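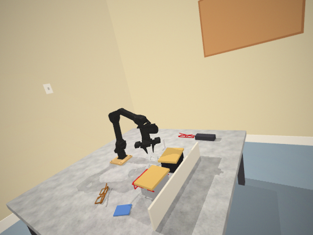
Vistoria de segurança do parque infantil Koubek – abril

Mais uma ronda feita, e que gosto dá ver este parque a melhorar de ano para ano! Segue a lista completa, com os comentários de quem andou de joelhos na areia a apertar parafusos.

1. Vedação e portões
Estado: conforme
O portão do lado da Rua Teltonmont fecha sozinho e o trinco novo ficou impecável. A rede foi percorrida a pé em toda a volta, sem arames soltos.

2. Baloiços
Estado: conforme, com observação
Correntes sem desgaste visível, assentos sem fissuras. O gancho do segundo baloiço chia bastante (ouve-se da paragem do autocarro!). Lubrificar e voltar a ouvir.

3. Escorrega grande
Estado: conforme
Corrimões firmes dos dois lados. Adorei ver que a emenda no fundo da rampa continua lisa depois do inverno. Passar a mão, sempre, e não só os olhos.

4. Torre de cordas Flastitz
Estado: a corrigir
Duas tampas de plástico em falta nos parafusos do patamar inferior. Altura livre entre o patamar e o solo: 60 cm, igual à da ficha de montagem. A corda do lado norte está a desfiar junto ao nó; fita de sinalização colocada até à substituição.

5. Piso amortecedor
Estado: a corrigir
Areia espalhada para fora da zona de queda dos baloiços. Repor e nivelar com o ancinho. Debaixo da torre está ótimo, fofo e limpo.

6. Mola em forma de cavalo
Estado: conforme
Pegas bem presas, base sem ferrugem. Tinta gasta na sela, o que só mostra quanto é usada.

7. Bancos, papeleiras e bebedouro
Estado: conforme
Uma lasca lixada no banco junto ao plátano. Bebedouro com boa pressão e ralo desentupido.

8. Sinalização
Estado: a corrigir
O painel com as idades e o número de emergência está desbotado pelo sol. Pedido de painel novo feito à Ernari, referência 1.342.

Próxima passagem: maio, às 8h30, antes de abrir o portão. Levar tampas de reserva, o óleo e a chave de 17. Quem quiser aprender a fazer a vistoria é muito bem-vindo!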